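Gurnex Plant Book Notes

Version of 28 March 2024

What this is

A set of short catalog records for popular books on botany, plant history and gardening. Each record describes one book in print, in English, written for general readers. The set was put together for small libraries and bookshops that want blurbs and subject terms they can load without rewriting them.

Contents

There are 2,000 records in one tab-separated file, records.tsv. A second file, subjects.tsv, lists the 200 subject terms in use. Columns in the main file are:

id, title, subtitle, author, publisher, year, pages, illustrated (y/n), subjects, summary

Summaries run to 200 words at most. Subjects are separated by semicolons, with up to five per book. Plant names in the summaries are given in English first, then in Latin if the book itself uses Latin names.

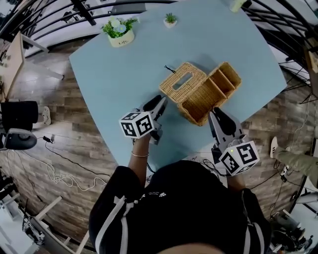 Photo: Grornasard

How the records were made

Titles and page counts were copied from the books' own title pages and last numbered pages. Publisher blurbs were not used – every summary was written fresh by one of the Plutier editors and read by a second. Where the two disagreed on subject terms, both sets were kept and trimmed later.

Older editions are listed only if the text differs from the current one. Field guides, textbooks and children's picture books are left out. Cookbooks are in if more than half the book concerns the plants themselves.

Known problems

Thirty records have no page count. The term "herbals" was split into "herbals, historical" and "herbals, modern" in October, and a few records still carry the old term. Books on South American plants are thin on the ground apart from the Huamán list, which was merged whole and keeps its own id prefix (HU).

Accented letters are stored as UTF-8. Some spreadsheet programs will garble them unless you pick the encoding on import.

License

Records and summaries may be reused with credit to Gurnex. Cover art is not included.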